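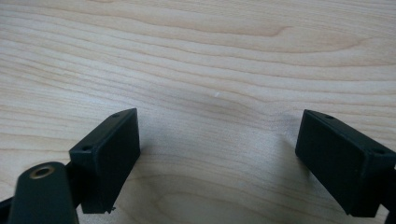 Table surfaces in shared study rooms – project report
Group: Hayley Bellamy, Ignacio Escobedo, Oratile Nkosi
Supervisor: Yolandi Mabuza

1. What we wanted to find out
Whether light wood tabletops in the study rooms hold up to daily use, and if people care what they look like. We started in September with 5 rooms, ended up with 2 that we could book often enough. Room 203 is the main one.

2. Method
Wiped the top, let it dry, looked at it under the ceiling light and then from low down at the side. Notes on paper first, typed up after. Also a short survey, 40 replies. Ignacio did the survey, Hayley and Oratile did the tables.

3. Surface notes
Pale wood, grain runs long and wavy. Tighter lines toward the left, big stretched ovals higher up and to the right. Small white speck near the middle – we couldnt agree if it is a crumb or a nick. Written down as "unclear".

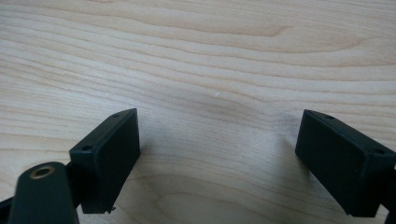

Fig. 2. Tabletop with grain pattern and white speck, slightly above center.

4. Survey
Most people liked the light color. Complaints were mainly about glare and pen marks, a few about wobbly legs wich we did not test.

5. Problems
No proper gloss meter. Different cleaner in the second room, so the two are hard to compare. Still to do – repeat both rooms with the same cleaner, then fix the table in section 4.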